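Folding a dish cloth so the edges line up

Posted by Michalis Kourkoulas in Laundry and Linens

I keep my kitchen cloths in a shallow drawer and I can't get them to fold square. I lay one flat on a white table, bring the sides together, and by the second fold one corner sticks out. They are 100 percent cotton and I wash them hot. Is it the cloth or is it me? 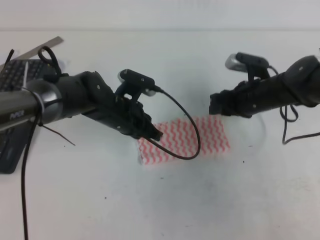

I have tried ironing first and it helps a little, but I don't want to iron dish cloths every week. The drawer is only 4 inches deep, so rolling them is out.

Grurkis
Probably the cloth. Cotton shrinks more one way than the other, and cheap hems pull. Tug each cloth by opposite corners when it comes out of the washer, then tug the other two. Dry it flat if you have room. Mine stay close to square after that.

For the folding itself:

Lay the cloth down and smooth it from the middle out to the sides. If it has stripes, like a red-and-white one, use them as your guide and keep them straight while you fold. Work with both hands close together near the middle when you flatten it, then move out to the corners.

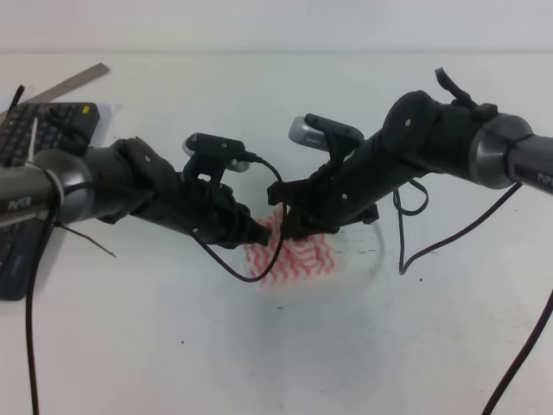
Fold in half and match the corners, not the hems. If the hems are off by a bit, let them be off on the inside.

Fold in half again, press down with your palm, and put it in the drawer with the fold facing up.

Flestis
I just fold mine in 3 and shove them in. They get used the same day anyway.

Lengyel
Agree with Grurkis on the corners. Also skip the fabric softener, it made mine slippery and they wouldn't stay folded.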